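Mesdale Design Days: worth the ticket?
Forum > Events and Talks

kerning_harish
15 November 2019
Back from two days at Mesdale with a tote bag I didn't want and a notebook full of things that seemed profound at the time. Malathi Thampi's opening talk on saying no to clients was the best hour of it. I wrote down "a brief is a wish with a deadline" and underlined it twice, then spent the train home wondering what it meant.

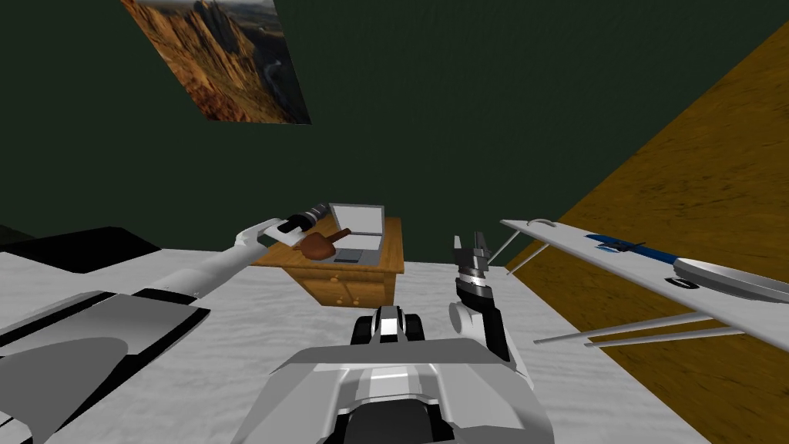 The afternoon was weaker. Jairo Restrepo had 93 slides on brand voice and read us every one in the same voice. Anyone else go?

poduval_s
I went. Thought Restrepo was the only speaker who showed any real work. The Joltolport rebrand section had the rejected logos in it, and how often do you get to see those? Thampi was charming but I couldn't tell you one thing to do differently on Monday.

kerning_harish
Say no to clients on Monday?

poduval_s
I have rent.

Munteanu_fan
Didn't go, price put me off. Are the talks going online or do we have to wait till February like last year?

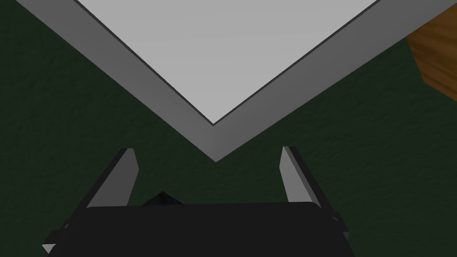
Light grey inside, darker grey round the rim.

manikandan.n
February again, according to the desk. I asked twice and got a sticker both times.

Slightly off topic, but can we talk about the Ruria workshop? It was sold as hands-on layout for small teams. There were roughly 100 of us in a room with one flip chart. I held a marker for a bit. That was my hands-on.

poduval_s
Ours was the morning slot and it was fine. We did the grid exercise in pairs and got proper feedback. Perhaps you should have got up earlier.

manikandan.n
I was up. I was in the coffee queue, where I'd been since registration.

kerning_harish
The coffee queue was the best networking of the week. I met a bloke who sets bus timetables and he was more interesting on hierarchy than the entire Saturday panel will be.

Munteanu_fan
So is that a yes or a no on the ticket?

poduval_s
Yes, if work pays.

kerning_harish
No if it's your own money. Wait for the videos and skip to the questions at the end of Thampi's.

manikandan.n
You can have my sticker if you like. I've got a spare.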